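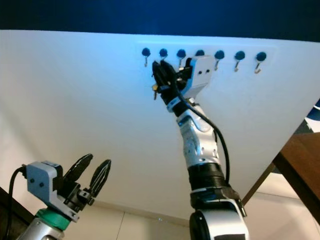
3.2. Le rangement suspendu des petits objets

Les petits objets du logement (clés, étiquettes, cordons, accessoires de cuisine) posent un problème de rangement distinct de celui des contenants et du linge. Ils n'ont pas de forme stable, s'empilent mal et disparaissent facilement au fond d'un tiroir. Dans la typologie de Lenz, que nous reprenons ici, ils relèvent du rangement « par accroche », par opposition au rangement « par dépôt ». La barre à crochets en est la forme la plus répandue. Celle de la figure 4 comporte une rangée horizontale de sept boutons ronds bleu foncé, fixés sur une bande un peu plus claire que le panneau blanc qui la porte ; de fins crochets métalliques à l'extrémité recourbée pendent sous les boutons, et un petit objet étroit, jaunâtre, est présenté à hauteur du troisième. Chaque emplacement y est séparé du suivant par un intervalle régulier, ce qui constitue pour notre analyse la propriété principale du dispositif.

Figure 4. Barre à crochets sur panneau blanc, vue d'en bas.

La régularité des intervalles a deux conséquences. La première concerne la lecture de la barre : un emplacement libre se repère sans qu'il soit nécessaire de manipuler les objets voisins. La seconde concerne la mémoire des places. Dans les entretiens menés à Brorkach, les habitants désignent souvent un crochet par son rang (« le premier », « celui du bout ») et rarement par l'objet qu'il reçoit. Les rangs intermédiaires sont moins bien identifiés que les rangs extrêmes, et c'est sur eux que se concentrent les échanges de place entre objets.

Le corpus Komen réunit 2 210 relevés de rangement effectués dans des cuisines, des entrées et des buanderies. Nous en avons retenu 1 213, ceux pour lesquels le support, l'objet et l'emplacement final étaient tous renseignés. Les relevés écartés l'ont été le plus souvent pour une raison simple : l'objet était noté, mais le crochet ne l'était pas. Cette lacune touche surtout les barres longues, pour lesquelles la saisie du rang demandait une attention supplémentaire aux enquêteurs. Elle conduit probablement à sous-estimer les erreurs de place sur ce type de support.

Les supports ont été décrits selon une grille de 13 variables, parmi lesquelles la hauteur de fixation, l'écart entre crochets, l'ouverture du crochet et le contraste entre la barre et le mur. La hauteur appelle une remarque particulière. Une barre placée au-dessus du regard oblige à lever le bras et à travailler en partie à l'aveugle, la main masquant le crochet au moment où l'objet l'atteint. Les habitants compensent par un geste en deux temps : l'objet est d'abord amené au-dessus de la pointe, puis abaissé jusqu'à ce que le poids passe sur le métal. Lorsque la boucle de l'objet est étroite, ce second temps s'allonge et l'on observe des reprises, l'objet étant redescendu puis présenté de nouveau.

L'ouverture du crochet joue dans le même sens. Un crochet fin accepte presque toutes les boucles, mais il retient moins bien les objets légers, qui tournent ou glissent lorsqu'on décroche leur voisin. Un crochet épais les maintient mieux et exclut une partie des cordons. Les modèles Trarnetti, fréquents dans les logements de notre échantillon, existent dans les deux versions, et il n'est pas rare que les deux soient mélangées dans une même pièce à la suite de remplacements successifs. Nous avons alors codé chaque crochet séparément.

Reste la question de la saturation. Une barre pleine cesse assez vite de fonctionner comme un rangement par accroche : les objets nouveaux sont suspendus par-dessus les anciens, puis posés sur le meuble le plus proche. Le passage d'un régime à l'autre est difficile à dater à partir de relevés ponctuels. Nous considérons qu'une barre est saturée lorsqu'au moins 2 crochets portent plusieurs objets sans lien d'usage entre eux. Un trousseau et son étiquette comptent donc pour un seul objet, de même qu'une manique et le torchon qui lui est habituellement associé. Ce critère a été appliqué à l'ensemble des relevés retenus, y compris ceux des buanderies, où les barres reçoivent aussi des pinces et des sachets dont l'usage commun était parfois malaisé à établir.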